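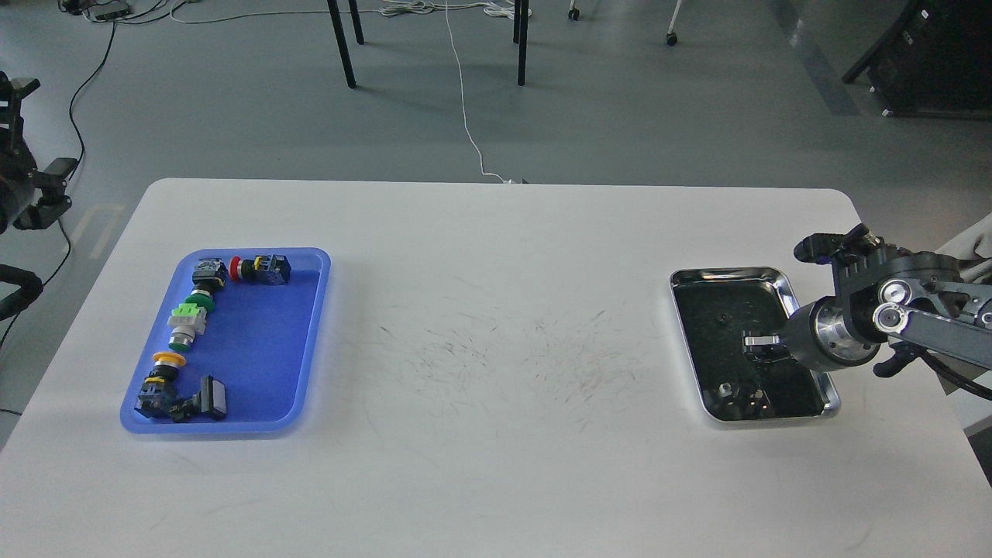
Irkano Mill wrote on June 29, 2025:

> We are thinking to buy a used carding machine from a mill that closed.
> It is offered for 3000 and we must collect it ourselves. The seller
> says it was working when it was last used. Our question is mostly
> about the wool. The sheep here have a medium fleece with a lot of
> grease, and farmers bring it to us in small lots, sometimes one or two
> fleeces in a bag. Is it sensible to card such small lots separately, so
> that each farmer gets back his own wool, or should we mix everything?
> And how clean must the wool be before it goes in? We wash by hand at
> the moment.

Dear Irkano, dear all,

I can answer for our own mill in Flurnley. Other members have different sheep and different water, so please take it as one experience.

First the small lots. We did them separately for our first two seasons and we do it no more, except when the customer pays a fixed price for the lot. The carding itself does not take long. The time goes into the cleaning between lots. If you put a white fleece after a brown one, you will find brown fibers in the white for much longer than you would expect, and the customer will find them also. Now we have a minimum of 60 kilos of raw wool for a separate run. Below this we put the wool together with other wool of the same color and similar length, and the farmer gets back roving by weight. We write this on the paper that they sign at delivery. Some are disappointed at first. A farmer's wife told me she could recognize her own sheep by the smell, and perhaps it is true, but after washing I doubt it.

For the weight, please explain to your farmers how much they will lose. This was the cause of most of our complaints. From greasy fleece we get back nearly 60 percent in a good year, less if the sheep were kept on sand. We weigh at delivery with the farmer standing there, and again after drying, and both weights go on the invoice.

Now the washing. Wool with grease in it must not go in the card. It sticks to the card cloth, the dust sticks to the grease, and after a while you are making small hard balls instead of a web. To test, we take a dry lock from the middle of the batch and rub it on brown paper. If it leaves a mark, it goes back to the bath. The water must be hot enough that the grease melts, and the wool should not stay in the bath until the water is cold, or the grease goes back on the fiber. Do not move it more than necessary. We felted one complete batch of lambswool in our first September and it is still in the attic as insulation.

Skirting is in my opinion more important than washing. Take away the belly, the legs and everything around the tail before it touches water. If the farmer has not done it, we charge for it. Second cuts should be shaken out over a wire grid, otherwise they become neps in the roving and no spinner will thank you.

About the machine. 3000 is not expensive if the card cloth is good, and very expensive if it is not. Ask for close photographs of the cloth on the main drum, with the light from the side. The points should be all the same height and not leaning over. Ask also when the machine was last ground. We have Povum cloth on ours and we are content with it, but the delivery was slow. Ask about the floor too. Our machine needed a stronger floor than we had, and this cost us another 1000 that was not in the plan.

The electrical part I would renew in any case. We are doing it now with our old picker. The red mushroom button with the yellow band will be the emergency stop. Please place yours so that a person can reach it with the left hand and the right hand, from the feed side. On ours it was originally at the other end of the machine.

If you have the possibility, visit the mill in Abubakari before you decide. They work with a similar greasy wool and they run small lots in one color per week, which may be a better system for you than our minimum weight. I do not know if they take visitors in shearing time, so write to them first.

One question back to you: what do you do with the wash water? We let it settle and use it on the meadow, but the rules may be different in your place.

With friendly greetings from Flurnley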